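From: Estela Montecinos
To: ostwood-rooms
Subject: Re: [ostwood-rooms] Plates, and the white tables

Hello Facundo, hello all,

Replies in between your paragraphs. I have cut the part about the car park, which Ivana has already answered.

Facundo Cabral wrote:

> I am taking over the ordering for the shared rooms from June and would
> like to get the crockery right before I spend anything. At the moment
> we have a mixture of china plates, many chipped, and a stack of paper
> ones that go soft under anything wet. Somebody told me the other
> building changed to plastic plates last year. Which ones, and would you
> buy them again?

We did, and yes, mostly. We bought the coloured ones from Quezada, 22 cm across, plain round, no pattern. They come in packs and you can mix the colours. We have salmon pink, a pale green and a dark blue. The pink and the green have kept well. The blue shows every knife mark and also shows dried soap, so people think it is dirty and wash it a second time. I would leave the blue.

Before that we tried a few from Fomer. They were thinner and the rim bent when you picked the plate up by one side with food on it. Fine for biscuits. With a jacket potato on it you needed both hands underneath. They also would not stack properly with anything else, and that matters in our cupboard, where the shelf is low and the pile has to fit under it.

The Quezada plates have a slightly raised rim, enough to stop a grape. Fruit stays where it is put. Gravy is another matter but we do not serve much gravy.

> How do they go in the dishwasher? Ours runs very hot and I am worried
> about them warping.

We put them on the top rack only, standing up and not touching. Two warped in the first month, both from the bottom rack, both leaning against the side. There is now a label on the machine door and we haven't lost any since. If your machine has a shorter programme at a lower temperature, use that. Mind that plastic plates come out wetter than china ones, they don't hold enough heat to dry themselves. Leave the door open for a while or wipe them. If you stack them wet they stick together and the pile smells by the next morning.

Beetroot and turmeric both stain. A paste of bicarbonate of soda left on for an hour takes most of it out of the pink ones. On the green ones you can still see where the curry was.

Do not put them in the microwave. It says so on the back but in small letters, so you may want to say it again on the cupboard door.

> Number needed. I have us down for 154 people across the rooms in a busy
> week, but they are never all there at once. Does anyone have a rule for
> this?

No rule, only what we do. Work out the fullest single sitting you expect and add a rack's worth for the ones that are in the wash. Your 154 over a week is not the number to buy for. Renata bought for the whole building the first time and we still have plates in their wrapping in the store by the back stairs. If you are willing to collect them you can have them, they are the pale green. That would keep you well under your 300, I should think, and leave something for bowls.

About bowls, since you'll be asked. We did not buy the matching ones. They have a narrow foot and tip if a child leans on the edge. We kept the old china bowls, which are heavy and ugly and do not tip.

> The white tables. We have been offered some of the matt white tops when
> your side clears out, and some of the white partition panels as well.
> Are the tops hard to keep clean? Eulalia thinks they will look grubby
> within a month.

Eulalia is right that they show things, but it depends on what. Matt white is better than the shiny white we had before. You don't get the glare from the lights and you don't get smears after wiping. What you do get is a faint greying where people rest their arms, and that comes off with washing-up liquid and a soft cloth and a bit of patience. Cream cleaner takes it off faster and leaves a polished patch that you'll see for ever after, so please don't. We have one table with a shiny circle in the middle and it is entirely my own fault.

Things that mark the tops, from our own experience:

Tea, if it is left under a mug over a weekend. Wipes off the same day.
Felt pen, comes off with surgical spirit on cotton wool, test a corner.
Newspaper, leaves grey print if damp.
Blackcurrant squash. We have not found anything for this.
The feet of the old toaster, which left four small yellow dots.

Cut fruit is no trouble if it goes on a plate. Whole fruit can go straight on the table but we ask people to use a plate all the same. It stops it rolling, and then there is only one place to look when somebody wants to know if there is any left. A coloured plate on the white top is also easier to see for two of our regulars who have poor sight. White china on a white table was a real nuisance for them, they kept putting cups down on the rim. I would put this first if you need a reason to give for the spending.

As for the partitions, they are tall and flat and quite plain, light greyish white, and they go edge to edge. Put behind a table they make a quiet corner out of a busy room. We have used them for sorting, for eating, for a sewing afternoon and for the exam that the college held with us. Points to know before you say yes:

They take two people to move. One person can slide one, and that is how the floor in the long room got its scratch.

You will always see the joins between them as thin dark lines. Some people mind this. Renata tried to cover them with white tape and the tape went yellow, and taking it off was worse than the joins. I would leave them alone.

Turn the end ones inwards at the sides so they stand up by themselves. A straight run with nothing at the ends will wobble when the door is opened.

Nothing should be pinned to them. Use the low-tack putty if you have to put a notice up, and take it down again afterwards.

They wipe down well. Plain water does it.

One of the tables with the panels up behind it and at the sides:

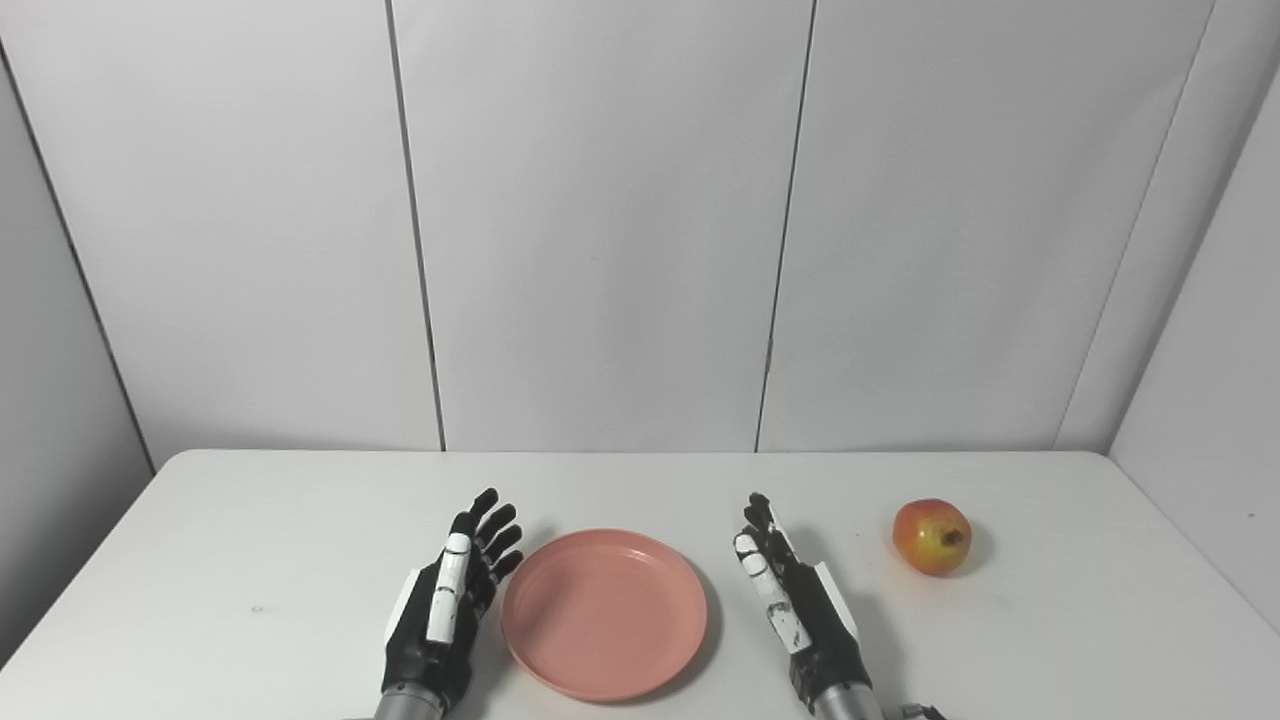
Salmon-pink plate and a piece of fruit on the matt white top, white panels behind.

The top does have that slight grey tint by daylight too, so if you are matching it to the white cupboards in your kitchen it will not be exact.

> Last thing. Are the tops sold with legs or without? And who do I speak
> to about collecting?

With legs, but they come off and travel separately. Each one has 5 bolts in a bag taped to the underside. Please check that the bag is there before you load up. One set went to the hall without its bag and had to come all the way back. The key for the bolts is in the drawer under the kettle, the Kalley kettle, not the urn. Put it back, it is our only one.

Ivana has the list of what is going and what is staying, so write to her and not to me. She is in the office until 4.30 most afternoons. If you want the panels as well, say so at the start, as the sewing people have also asked and she is giving them out in the order the messages come in.

Bring blankets for the tops. The edges chip if they knock against each other in a van, and the chips show dark. Face to face with a blanket between is best. The plates can go in any box that closes. I would put the pink and the green in separate piles or somebody will be sorting them at the other end.

One question back to you. Do you still have the wire fruit baskets from the old canteen? If they are not being used, we would take two of them. Ours has lost its handle and the pears go through the bottom.

Regards,
Estela

--
ostwood-rooms: shared rooms, furniture and kitchens
To leave the list, write to Ivana Riquelme at the office.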